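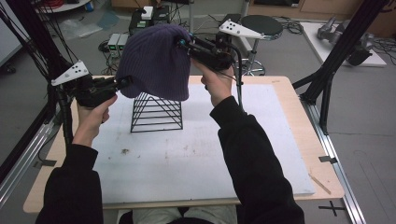 Verformbare Objekte in der Teleoperation: Zwischenstand aus dem Projekt Andelell

8.2.18

Im Teilprojekt Andelell wird untersucht, in welchem Umfang sich beidhändige Handhabungsaufgaben an Textilien aus menschlichen Demonstrationen erlernen lassen. Auf diesen Seiten berichte ich in persönlicher Verantwortung über den Stand der Arbeiten; der förmliche Bericht an die Projektleitung in Sotinport folgt gesondert.

Gegenstand der ersten Versuchsreihe ist das Aufsetzen und Abnehmen einer Strickmütze an einem Drahtgestell. Die Aufgabe ist bewusst schlicht gewählt. Gestricktes Material gibt beim Greifen nach, und seine Form lässt sich aus der Stellung der Finger nur unvollständig ableiten. Die Demonstrationen erfolgen mit zwei handgeführten Greifern.

Bis Ende Januar wurden 583 Durchgänge aufgezeichnet. Nach der Durchsicht verblieben 527 für das Training. Ausgeschlossen wurden vor allem Aufnahmen, in denen die zeitliche Zuordnung der beiden Greifer nicht gesichert war.
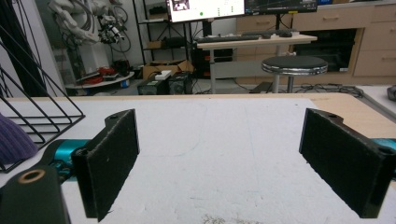 Greiferfinger über der Arbeitsfläche, links das Drahtgestell.

Das in Astach entwickelte Verfahren Dunbar sagt kurze Bewegungsabschnitte beider Greifer gemeinsam voraus. Die zuvor verwendete getrennte Vorhersage führte wiederholt dazu, dass eine Seite den Stoff freigab, bevor die andere ihn gefasst hatte. In 114 Auswertungsläufen trat dieser Fehler mit der gemeinsamen Vorhersage deutlich seltener auf. Unbefriedigend bleibt das Verhalten bei stark gefalteter Unterkante: Der Greifer fasst dort häufig nur eine Lage.

Für die zweite Versuchsreihe ist eine Änderung der Ausgangslagen vorgesehen. Die Auswertung wird nach denselben Kriterien vorgenommen.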